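Notebooks > Tovuslow cell > Faults
Search entries Go
11/08/2024
Omid Daneshvar

Egg task, both arms, Modov sequencer. Stopped for the day on a repeat protective stop on the left arm. Writing it up before I change anything else.

Setup is unchanged from the last entry. Hot pot on the grid, pink bowl one square over, right arm on the lid, left arm on the egg. Pot unplugged, no water in it, for all runs here. 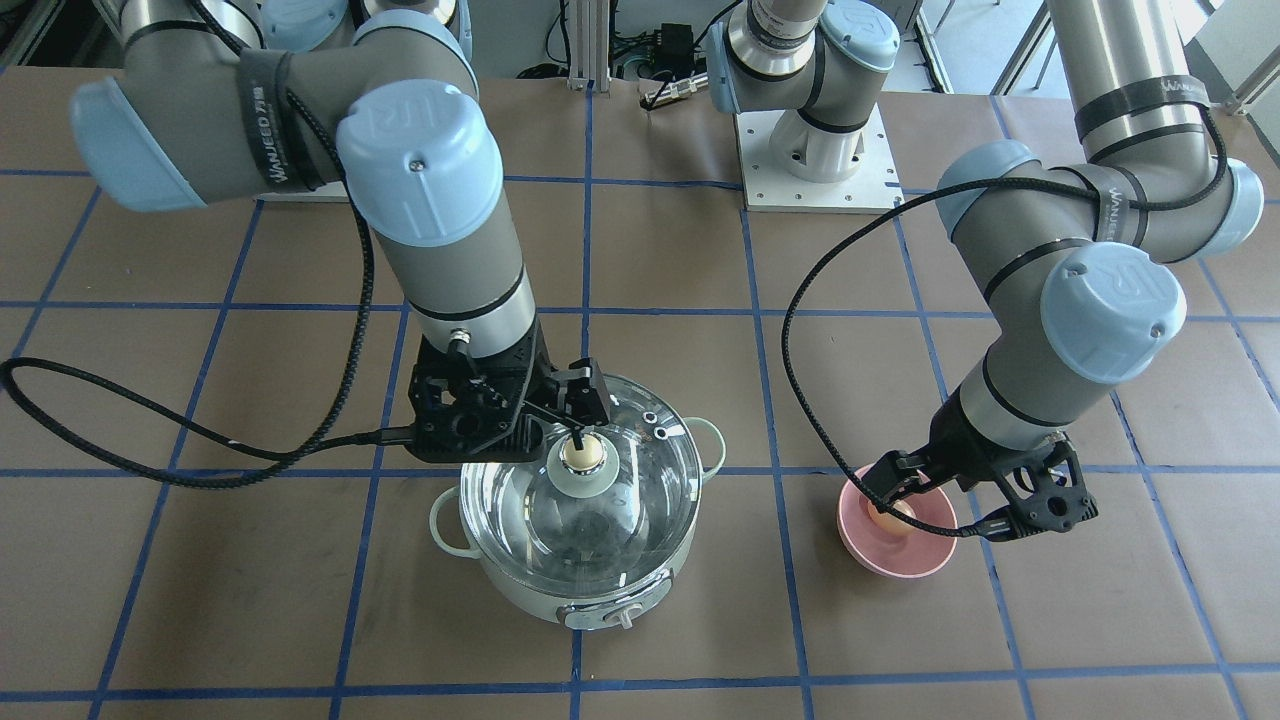 Right gripper on the lid knob, left gripper at the egg.

Fault: the left arm trips on joint torque during the lift out of the bowl. It happened on 3 of 4 runs. The log gives the same joint every time, the wrist joint nearest the flange. The arm holds position after the stop and the gripper keeps its last commanded width, so the egg is left pinched between the fingers with no one driving. One shell cracked that way. The others came out whole.

First guess was payload. The tool mass in the controller had reverted to the default after the May firmware update, and I had not checked it. Entered the correct value and ran again. Same stop, same joint, slightly later in the lift. So the payload entry was wrong and needed fixing, but it isn't the cause of the trip.

Second guess is the cable. The braided cable loops past the elbow and back to the wrist, and the slack was set for the old approach angle. When Tobias moved the approach to clear the pot handle he added wrist rotation, and I think the loop now comes tight at the end of it. With the arm in freedrive I could feel the wrist pull back over the last part of the travel. Not proof - freedrive friction on this arm is uneven anyway.

Separate problem, and the more serious one. After the second stop I cleared the fault from the left pendant and the right arm resumed as well. It was only a short move, back up to the lid waypoint, but I had a hand near the pot. The sequencer treats a clear on either controller as a clear for the pair. The Iturra cell had this setting corrected and ours was missed.
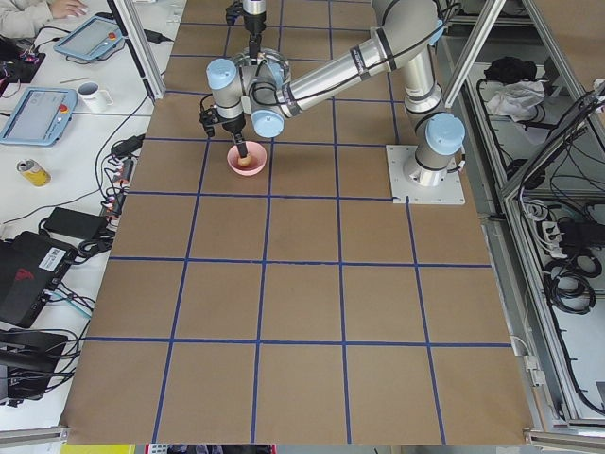

Until that is fixed, the rule is e-stop on both pendants before anyone reaches over the paper, and one person stays at the desk while the other is at the table. No clearing faults by voice across the room.

To do:
- Split the fault clear in Modov, one per arm (Omid)
- Re-route left arm cable, more slack at the wrist, then repeat the 4 runs at half speed (Tobias)
- Gripper timeout: open after 2 seconds in a stopped state? Drops the egg if the arm is high. Undecided.
- Ask Tanville for their torque limits on the same joint - I don't want to raise ours before the cable is done

Payload value is saved to the installation file on both controllers. Left arm is powered down and tagged.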